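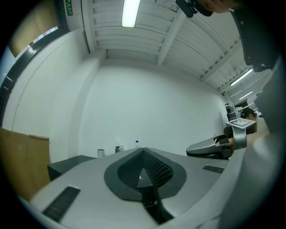
We had the ceiling in the back room taken down and redone in August and I am still finding drywall dust on things. The walls and floor were easy enough, and anything smooth came up fine with a damp cloth. What I can't get right is textured plastic, both the fine diamond-patterned mesh and the black vent strips with the thin parallel slats. A cloth skates over the top of the mesh, and with the slats I can only reach the front edges. Matte light grey plastic is a nuisance as well, it looks clean while it's damp and then the white haze is back an hour later. I've got the same problem with the radio, two speakers, the heater cover and my husband's tool cases, so I'd like one method I can use on all of it.

So far I have tried a Riltex cloth (damp, then dry), baby wipes, and the brush end on our vacuum. The wipes were the worst and left a sort of paste in the corners. I don't want to use anything that will leave the plastic shiny or take the colour out of the dark parts. We're in an older house in Pritville with very hard water, if that matters.

Also, is it worth paying for a second clean? The company that did the ceiling offered one for $268 but it only covers floors, walls and windows.

Asked by Esi Gbeho
Nov 17, 2022
Viewed 1,016 times

2 answers

Capucine Aubert
Accepted answer

Stop wetting it for now. Drywall dust is mostly gypsum and filler, and when you put a damp cloth on it you make a thin plaster. It goes down into the texture and dries there, and that is your haze coming back. Hard water adds some more on top.

Do the dry work first and take longer over it than you think you need to. Unplug anything that plugs in. Get a soft paintbrush, the cheap kind sold for trim, an inch wide or so, with long bristles. It has to be new or at least never used with oil paint. Hold the vacuum hose just off the surface with one hand and brush toward it with the other. On mesh, use the tips of the bristles and go in small circles, then along both diagonals of the pattern. On slats, brush along them and never across, or you pack the dust in behind the next one. An old makeup brush is good for the narrow ones.

Check the vacuum before you start. If it's a bagless one with an ordinary filter, this dust goes straight through and back into the room, and you'll be doing the whole job again on Saturday. You want a bag made for fine dust, or a HEPA filter. Wash or change the filter when you're done as it will be clogged.

When no more white comes off on a dry brush, go over the plastic once with distilled water and one small drop of dish soap in a cupful. Wring the cloth until it's nearly dry. Go over it again with plain distilled water and dry it right away with a clean towel. Keep the water away from the vents and the speakers altogether, those stay dry. For the tool cases you can be rougher, empty them out and rinse them in the tub.

No vinegar on the dark parts until you've tried it somewhere hidden. It's usually fine but I have seen it leave a patch. And no furniture polish on matte plastic, that's where the shine comes from.

I wouldn't pay the $268. Change your furnace filter instead if you haven't since August. If the ducts were open during the work, the dust is coming out of there every time the heat runs and that would explain why you keep finding it.

Comment from Esi Gbeho: The furnace filter was completely white. I feel a bit silly. Did the radio with the paintbrush last night and the haze hasn't come back so far. The mesh took three goes.

Comment from Capucine Aubert: Put a new one in and look at it again in two weeks, it may need changing early.

Đào

Canned air. I use the Costimero one and it does everything, keyboard, fans, vents, the lot. Take it outside first. Don't tip the can or it spits.

Comment from Capucine Aubert: Outside yes, but with drywall dust it can push it further in behind the slats. I'd only use it after the brush and vacuum.

Comment from Đào: Never had a problem with it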